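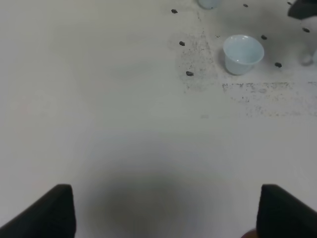 Two pale blue cups and dark pellets on the white table.

Progress report to the Lapiņa fund, September 11, 2025
Portioning and table work, Modstead kitchen room

Dear friends at Lapiņa,

I meant to keep this to a page and I may well fail, so please bear with me! It has been a busy stretch, and I would much sooner tell you too much than leave you wondering where the money went.

The biggest change is the table. The old one had a dip in the middle, and anything small and round you set down on it would wander off toward the window before you could get a cup near it. The new one is white and flat, and small dark things show up on it beautifully. Joltach delivered it for 400 euros, which left us a little over for the cups. We bought 100 of the small light blue ones, and people like them very much. They are wider at the top than at the bottom, so there is a decent opening to drop things into, and they stack neatly on the shelf when the day is done.

The activity itself is as simple as it was in our proposal. Small pieces are scattered on the table, the cups are set out near them, and the pieces go into the cups. We have now held 34 sessions, and the notes from every one of them are in the blue binder if any of you would like to come and read them (the coffee is better than it was, I promise).
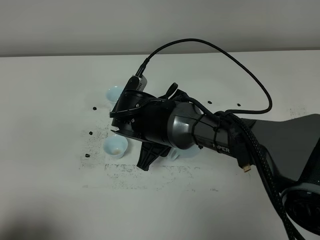 We did learn a few things along the way. Setting the cups too close together slows everything down, so we have been leaving more room between them. Scattering the pieces also works better than starting with a heap, though Uldis Raudsepp still argues for the heap and has asked for another try at it in the fall. I have said yes, partly for the sake of peace.

Not everything is finished. The storage boxes from Stosomix came in the wrong size, and we are waiting on the exchange. The written guide for new helpers has 7 pages so far and needs a good trim, plus a proper section on wiping down and putting away. The lighting over the table is still a bit uneven, and I would like to spend what remains in the equipment line on a second lamp, if you have no objection. A short yes by email would be plenty.

The next report will reach you in November, with the full accounts attached. Thank you, as always, for your patience and your kind notes.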